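Solar Doorbell Report, Second Half of the Summer Project

So the first half of this report covered why I wanted a doorbell with no battery to change, and I won't go over that again except to say my grandmother's porch has no outlet and she is very tired of ladders. This half is the part where I built it, measured it, and got a few things wrong.

The receiver indoors is boring. It plugs into the wall, it listens, it beeps. All the trouble is in the button unit outside, which gets its power from a small solar cell charging one capacitor. I started with a cell I pulled out of a dead Jamico garden light (the plastic was cracked but the cell was fine!) and a Fakoven radio board that my lab section had in the parts drawer. The board sleeps until someone pushes the button, sends its code four times, and goes back to sleep.

My first plan was to keep the radio asleep and have the chip wake up every second to check the capacitor voltage. I liked this because I could log everything. It also ate the charge overnight. I'd come down in the morning, push the button, and get nothing. I spent two evenings blaming the capacitor and bought a new one, and of course the new one did the same thing. Then I finally put a meter in series and saw the reading jump every time the chip woke up, way more than I had figured on paper. I had left the analog reference turned on. One line of code, two evenings.

With the reference off and the check moved to once every 260 seconds, it made it through the night easily. I also took out the little red power light, which I had completely forgotten was using anything.

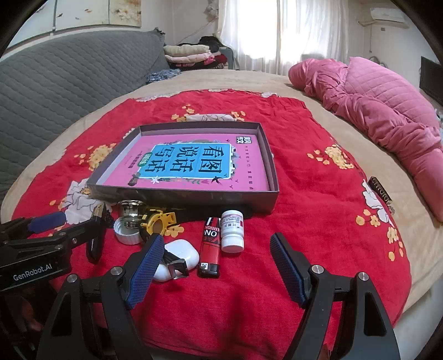
Jyoti Lodhi read my draft and wrote in the margin that I shouldn't be checking the voltage on a timer at all. Her version was: "The only time you care is when somebody pushes the button, so measure it then and send it along with the code. Then the receiver can do the complaining." I argued for a day and then tried it, and she's right, it's simpler. The timer is gone now. The button press carries one extra byte with the voltage in it, and the receiver gives a low double beep if the number is getting small.

For the range test I walked the button down the driveway and out along Bundness Road, pushing it every few steps while my brother stood in the hall and yelled whenever it beeped. We lost it at the third mailbox. That's plenty for a porch. It was worse with the front door closed, and the door has a metal sheet on the inside, so I guess that makes sense.

The endurance test was my favorite. I charged the capacitor full, put black tape over the cell, and pushed the button on a schedule with a little relay I rigged up so I didn't have to stand there. It got to 1692 pushes before the receiver missed one. I had predicted a lot fewer, and I still don't totally know why. My best guess is that the radio keeps working below the voltage the Garg data sheet for the regulator says it should, but I only have the one regulator, so I can't say if they're all like that. I ran it again and quit early when the relay stuck.

Things I would change: the case leaks. I used bathtub caulk and it peeled off the lid in one corner. The button itself is too stiff for my grandmother, who pushes it with her knuckle. And I should have written down the temperature on the test days, which my teacher asked me for and I don't have.

Total spent was around 20 dollars, counting the capacitor I didn't need. The code is at the end of the binder, and the schematic is the one in pencil. The inked one has the diode backward, so please don't build from that.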